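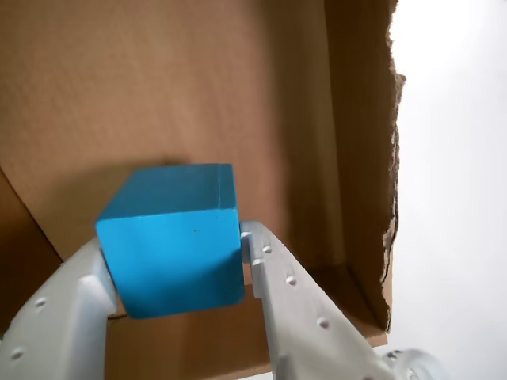

June, morning

Up at 5 to catch the early train to Stendton. Slept badly. The window in the back bedroom won't shut all the way and the trash truck came before it was light.

Mom was dressed and waiting when I got there. Dr. Iyengar saw us late, roughly 30 minutes after the time on the card. Her blood pressure is better. She is to stay on the same pills and go back in 2 months. Mom asked about salt again and got the same answer as last time.

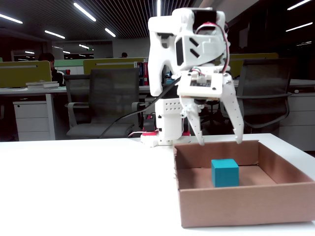 Afternoon

Lunch at the place by the station. Soup for her, grilled cheese for me, $19 with tip. Walked her home the long way past the old Eken store, which is up for rent. She told me about buying my school shoes there. I remember the shoes but not the store.

Fixed the drip in her bathroom, or at least tightened it.
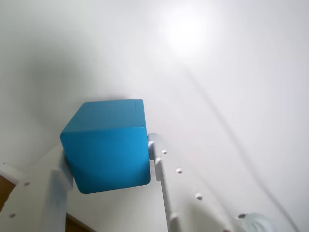 Photo: Philomena Gyamfi

The tomatoes on her porch need bigger pots. I said I would bring some next time and a bag of soil too. She wants the basil moved out of the wind.
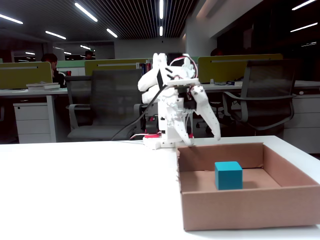
Evening

Home after dark. Ate toast standing up. Called Mom to say I was back and she had already gone to bed, so I kept it short. Need to pay the water bill tomorrow and look for the pots.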